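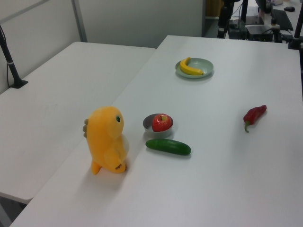 The orange plush dinosaur or monster on the white tables.

Kistside folding table review
By Annelies Lambrechts
5 August 2022

I bought two Kistside folding tables in the spring to sell secondhand toys and children's books at outdoor markets. I have now used them at 8 markets, plus a fair amount of sorting and pricing at home. This review covers the larger size with the white top. I paid full price for both and have no connection with the company.

Before these I had a pair of Forsyth tables with a hinge in the middle. They lasted four years, and one of them still works. The other got a bent leg when the van door closed on it. I wanted something with a flatter top and legs that don't need a kick to lock.

Setup

The Kistside has a one-piece top with legs that fold flat underneath. You lay it face down, pull out each pair of legs, and slide a metal ring over the brace until it drops into place. The first time took me a few minutes because the rings were stiff. Now I can do one table in under a minute. Check both rings before you turn the table over. I missed one in June and the whole end went down when I set a crate on it. Nothing broke, but it was my mistake and an easy one to make.

One person can carry one table. The handle is on the long side and is wide enough for a gloved hand. Carrying two at once is possible for a short distance, but they knock against your shins. At the Urkgate market, where the parking is on the far side of the canal, I use a hand truck with a strap.

The one-piece top means it doesn't fold in half. Measure your car before you order. Mine goes in with the back seats down and the front passenger seat pushed forward, so I can't bring a helper unless they drive separately.

The top

The surface is smooth and has no pattern. Price stickers peel off without leaving much behind if you get to them the same day. If you leave them on through a hot afternoon, you will need soap and a plastic scraper. Ballpoint ink came off with rubbing alcohol. Permanent marker did not come off completely, and I have a faint number 6 near one corner that I expect to have for good.

White is a good color for selling toys. Bright things show up well on it, and I stopped using a tablecloth after the second market. It does show dirt. I wipe both tables before setting out stock and again at the end of the day, and I keep a spray bottle in the cash box bag for that.

In full sun there is some glare. On two very bright days in July I put a light gray sheet over the part where I keep the picture books, and people seemed to spend longer looking at them. If you sell jewelry or anything else shiny, I would plan on a cloth.

Stability

On pavement the table is steady. A toddler can pull on the edge and it stays where it is. On grass it depends on the ground. The feet are small round caps and they sink into soft soil, one corner at a time, until you notice that all the marbles are at one end. I cut squares from an old plywood shelf and put those under the feet. Kistside sells leg extenders for uneven ground, but I haven't tried them.

The listed load is 100 kilos, spread evenly. I have no way to test that and wouldn't want to. The heaviest thing I do is line up book crates along the back edge, and I have seen no sagging in the middle. The old Forsyth tables had a dip at the hinge after the first summer.

Using two together

You can put two side by side to make a deeper display. The edges are straight, so they meet well on a hard floor. There is no clip to hold them together, and I think there should be one at this price. On grass one table usually ends up slightly higher than the other. I use two spring clamps from the hardware store under the edge. They cost very little and do the job.

I also looked at the Flameck market table, which does have a connecting clip. It is narrower, and the sample I saw in the store had a textured top that I thought would be hard to clean. If you always set up a long row, it may suit you better than this one.

Wear so far

One of the foot caps came off in the van and I never found it. I emailed and got a set of four in the mail about nine days later, free of charge. There are light scratches on both tops from metal toy cars. The paint on the legs has worn through where they rub against the brace, and I have put a little oil there to keep rust away. The rings have loosened up with use but still hold.

Would I buy it again

Yes, for markets on pavement or indoors. For someone who sells mostly on grass, I would add the cost of the leg extenders or make some boards before the first outing. If you have a small car, get a table that folds in half and put up with the hinge.

Good points: quick to set up, flat top, easy to wipe down, steady on hard ground, spare parts were sent without any argument.

Bad points: long to transport, feet sink in soft ground, no clip for joining two tables, glare in strong sun.

My rating is four out of five. I would have given it the last point for a clip.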